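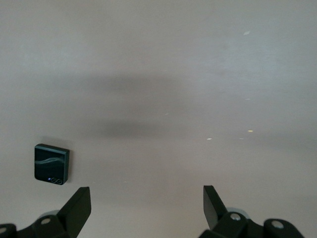

Glenys Gape thinks I should skip the queue and the coffee and go straight to the water tank, as that's what everyone asks about anyway. Fair enough. Tank first then.

So, the Conder open day, Prudthorpe, 27th June. Miniatures and creature effects downstairs, compositing upstairs, and the tank out the back in a tin shed that gets very loud when it rains. It rained. The tank is smaller than you'd think. You look at the storm in Gethin and you'd swear they'd hired half a harbour, and it's a box about as long as a delivery van with black walls and a tipping bin at one end. They shot the lighthouse going over in there. The lighthouse itself is still in the corner under a sheet, minus its top, and a kid asked if they'd broken it on purpose. Yes. Several times.

Trick with water is you can't scale it. Droplets are droplets. Make your boat tiny and the splash still comes off it in great fat blobs and the whole thing looks like a bath. So they build as big as the shed allows and shoot fast, and for the closer waves they blow air across the surface to break the drops up into mist before they land. Sihan Fu ran that demo. Leaf blower, more or less, with a bit of plumbing on the front. First go without the air, second go with, played back slowed down on a telly on a trolley. Big difference. First one, toy boat. Second one I felt a bit seasick.

Asked how they stop the water going cloudy. Long answer about filters which I didn't write down fast enough. Something something swimming pool shop.

Then back inside, wet feet, to the model floor. Smells of glue and sawdust and toast. Benches down both sides and you walk up the middle behind a rope. They'd put out the fishing village from Gethin, which I'd been hoping for, and it's gorgeous. Slate roofs are cut card, painted, then dry brushed, then painted again, then somebody flicks dirty water at them with a toothbrush. Gutters, drainpipes, a pub sign you can't read at any point in the film. It took 19 weeks to build and it's on screen for less than a minute, at night, in fog. I said that must sting. Got a shrug. Rhiannon Parri said the fog was the reason it looked good, and that she'd had fog take the blame for worse.

She was the best talker of the day by a mile. Painter. Did a bit on how you age a wall and made it sound like cooking. Start with the colour it was when it was new, even if you're going to cover nearly all of it, then work out where the rain would run and where people would lean. Under every windowsill there's a streak. Beside every door there's a greasy patch at shoulder height. She reckons beginners dirty everything evenly and it ends up looking like the model's been left in a garage. I've got a railway layout at home that's been dirtied evenly. Said nothing.

Also, scale of paint texture. Brush marks show up as enormous ridges once the lens is down at street level. So thin coats, sponge, airbrush for the last ones. And don't use pure black for anything, distance takes the contrast out of real places so you put some of that in with the paint.

Upstairs next, groups of 10, wait on the landing. The stairs have framed stills all the way up and I spent the wait trying to place them. Got most. The one with the bridge is from the film before Gethin, the one that never came out here.

Upstairs is carpet and blinds down and people being quiet. Nazar Hordiienko took us through one shot, the harbour wall, start to finish. Really good idea, just the one shot. Most talks like this show you fifty things for two seconds each. He'd lined it up in Evero, the in-house tool they use for stacking everything together, and switched the layers off till there was nothing left but an actor on a box in front of a grey cloth. Then on again one at a time. Actor. Box painted out. Miniature wall behind. Tank water in front. Rain, which was filmed seperately against black and laid over at two different sizes, near and far. Then lamp light, then the wet shine off the lamp light, then what he called the muck, meaning grain and a bit of softness and a smear like there's water on the lens. 111 layers all up. He said nobody upstairs is proud of that number, it just crept.

The muck did the most, to my eye. Before it you could pick every piece. After it, one photograph.

Someone in our group wanted to know why they don't do the lot on computers. You could feel the room brace a bit. He was nice about it. They do loads on computers, the gulls are all computer, the far shore is all computer. His line was that when the real stuff is in the shot it argues back. Light does something on the slate that he wouldn't have thought to put in, and then he's got something to match to. When there's nothing real in there he has to decide everything and by the end of the week he's decided it the same way as last time. Wrote that one down in full on the back of my parking ticket.

Question about schedules got a much shorter answer.

Lunch. Van in the yard, one van, long line, sausage in bread. Good onions. No shelter. Ate standing under the eaves of the timber store talking to a bloke who'd driven six hours to be there and who builds spaceships out of shampoo bottles. He showed me pictures. They were excellent. He'd been told off in the morning for leaning over the rope. He was going back to lean over it again.

Creature room after lunch and this was the letdown, I think mostly a timing thing. Too many people in too small a space and the seal puppet only had one operator, it needs more to do the neck properly. So you got the face, and the face is lovely, wet eyes, whiskers put in one at a time, but the body just lay there like a draught stopper. Gwenllian Gronow was working the face and talking at the same time, which can't be easy, and she was funny about it. Kept apologizing to the seal. The bit I liked was the blink. She'd slowed it down by hand, showed us a fast one and it looked clockwork, showed us one with the lids a hair out of step with each other and a little kid up the front went "oh". Lids out of step. That's the whole secret apparently.

Didn't get to hold anything. There was a table of moulds and offcuts for kids to handle but a grown man hovering at it gets looks.

Missed the afternoon talk on motion control because I got the time wrong, it's listed one way on the poster and another on the website. If anyone recorded it please get in touch. Heard through the wall there was a lot of laughing.

Practical stuff if you're thinking of next year. Book, don't turn up. Over half the people in the morning line didn't have a booking and most got sent round to the shop to wait. Shop is posters and mugs and a few bits of broken set with a certificate, dear but not silly. I bought a bit of harbour wall. Parking is in the field behind the tyre place and the field was mud by noon. Bus stops right at the gate but the last one back is early and doesn't wait. Photos fine downstairs, not upstairs, they're strict. Floor of the model room is level and there's a ramp out to the tank, but upstairs is stairs only, and they were running the harbour wall shot on a laptop at ground level for people who couldn't get up there, ask at the front desk as there was no sign for it.

Wear proper shoes. Bring a jumper, the shed is freezing, even in June when the rest of the place is stuffy.

Will try and get my notes on the fog typed up, Sihan went through the different kinds near the end and my handwriting gives out halfway down the page. Piece of wall is on the shelf above the telly. There's a streak under the windowsill, right where she said.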